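Comma before "which" in lab reports: house rule or real rule?

zdenka_t
Our style sheet at Lolldale says "which" always takes a comma and "that" never does. A reviewer has marked 2 sentences in my draft. The first: "The conditions under which the samples were stored are listed in Table 4." She wants a comma before "under." I think she is misapplying the rule. Opinions?

ojars_j
She is. "Under which" opens a restrictive clause there. Take the clause out and you no longer know what conditions are meant. No comma. "That" can't follow a preposition, so you can't swap it in either.

smockus
Agree on that sentence. I disagree that the style sheet is wrong in general. For plain relative clauses with no preposition, the split keeps non-native readers out of trouble.

ojars_j
It is a convention. Restrictive "which" is standard in edited prose. I went through a 540-page manual from Dasell last September and it used both forms without causing any confusion.

smockus
Consistent use is easier to check. With free choice, the comma alone carries the meaning, and commas get lost in revision.

zdenka_t
The second sentence is "The valve, which was replaced, failed again." There was more than one valve. She left the commas in and changed "which" to "that."

m_liepina
Then the result is worse than either version. "The valve that was replaced failed again," no commas. With several valves, the clause identifies the one you mean. 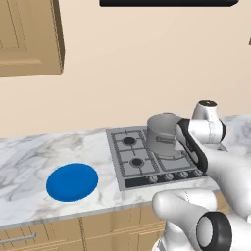

See Vol. 2, p. 80.
The usage notes in the Wongsuwan handbook start on that page. They cover the preposition case in one line: after a preposition, use "which" or "whom," and decide on the comma separately. Quote it to your reviewer.

smockus
Does it say anything on "in which case"?

m_liepina
Yes, comma before it. That one refers to the whole preceding clause, so it is never restrictive.

ojars_j
"Never" is too strong. "A case in which" has no comma.

m_liepina
Different construction. "Case" is the antecedent in yours.

ojars_j
Fine, accepted.

zdenka_t
Sent her the page reference. She is keeping the comma in Table 4's sentence until Ona Ots rules on it.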